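4. Findings: the circulating letter as a family habit

4.1 How the envelope travels

A circulating letter works on a simple plan that most of our families learned from an older relative and never wrote down. One person writes a letter and posts it to the next name on the list. That person reads it, adds a letter of their own and posts both. By the time the envelope has gone all the way round it holds a letter from every household, and the first writer takes out their old letter, puts in a fresh one and sends the whole packet off again. We found this plan, with small local changes, in all 20 families who took part in the Dalto project.

The families gave us access to 2183 letters, now held as scans in the Fama archive. Reading them in the order in which they were posted was a delight, and it changed how we think about the material. We had begun by treating each letter as a separate piece of writing with one author. It soon became clear that a letter in the middle of a packet can hardly be understood without the ones it travelled with. A line such as "I side with the coast on the question of the piano" means nothing until you have found the two letters in front of it, one from each household with a claim on the piano, and then it is very funny indeed.

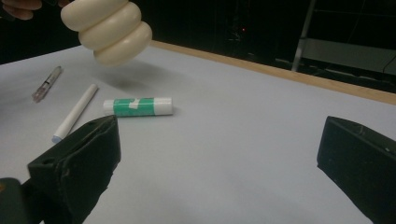
Speed matters to the writers a good deal more than we had expected. Every family has some kind of rule about how long the packet may rest in one house, and every family breaks it. The rules themselves are a pleasure to read. One says that the envelope must leave "before the next bin day". Another gives each household a fortnight, with extra time allowed for a new baby or a move. When the packet is late, the letters that follow are full of mock trials, fines payable in cake and long defences by the guilty party. We came to see this teasing as part of the work that the habit does. A family that can grumble about a late envelope is a family in which everyone is still expecting it.

There are real breaks too. In 6 of the families the packet was lost or put aside for more than a year and then started again. We asked people to tell us how the restart came about, and the stories are wonderfully alike. Someone clears a drawer, finds the old envelope with the address list still tucked inside, and posts it on as if it had come that morning. Very few of the restart letters say sorry. Most pick up with the weather, a sore knee or the price of coal, and the bigger news of the missing months comes out slowly over the next two or three rounds.

4.2 What goes into a letter

We sorted the content of the letters by hand, using the Prinen scheme for household writing with a few headings of our own added. The scheme was made with diaries in mind and it copes very well with meals, health, visitors and work. It copes less well with replies, and replies are everywhere in our letters. A writer in the fourth house may answer a question put to the second house, correct a date given by the third and then ask something of the sixth, all in one paragraph – and each of those turns is aimed at a reader who will see it at a different time.

For this reason we added a heading called "reaching across", for any passage addressed by name or by nickname to one reader while plainly meant to be enjoyed by the rest. Some of our favourite writing in the whole set falls under it. Birthday greetings are the plainest case, though there are also recipes sent to one cousin with a warning to another not to try them, and a long quarrel about the right way to prune a fig, which begins in Colombo and is still going when the collection ends.

Small gifts travelled in the packets as well. Pressed flowers, seeds, stamps, knitting patterns and cuttings from local papers are mentioned again and again, often with a note asking each house to take one and pass on the rest. Where the items have survived they were scanned along with the letters. Where they have gone, the thanks in later letters give us a fair idea of what they were, and even of who took two.

News of a death is handled with great care. In most families it was given by telephone first, and the letters that follow seldom describe the event itself. What they do is remember. The packet gives people room to tell a story at length, and the next writer very often adds to the same story from another side. We found one account of a boating trip that grew in this way through five houses, until the boat had sunk twice. It is hard to read these runs of letters without growing fond of everyone in them.

4.3 Keeping and throwing away

By custom each writer takes back their own old letter when the packet returns. What happens next varies from house to house. Some writers kept everything in shoeboxes or ring binders. Others kept only the letters they liked, and a few told us cheerfully that theirs went straight on the fire. The collection therefore leans towards the keepers, who tend to be the longer and more regular writers, and readers of our results should bear this in mind.

Copies helped to fill some gaps. When cheap photocopying arrived, several families began to copy the full packet once a year, usually in May, and to give the bundle to whichever household had the most cupboard space. Such bundles are a gift to research, as they hold the letters in the order in which they were read. We were able to check our own ordering against them, and the few mistakes we found were nearly all caused by writers who dated their letters from memory.

The final scans were added in February 2020, when two families sent us packets that had just finished a round. Both are still going strong, and one of them closes with a note to the research team, asking us to please hurry up and post it on.

Figure 2. Two hands holding hand-held grippers over a white work surface, with a cream-coloured cup.

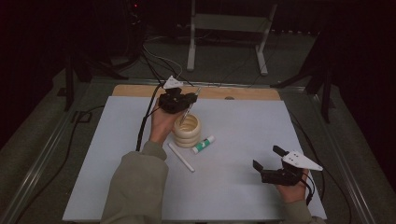 4.4 Joining and leaving the list

The address list is the nearest thing these families have to a written rule book. New partners are usually added after their first letter, and children when they set up home, though two families let anyone write who could hold a pencil. Names are crossed out with a single line, so that the old address can still be read. In one list a household leaves, comes back and leaves again, and each change is marked in a different hand with a short remark beside it. We return to these remarks in Section 5, where we look at how families decide who counts as a reader.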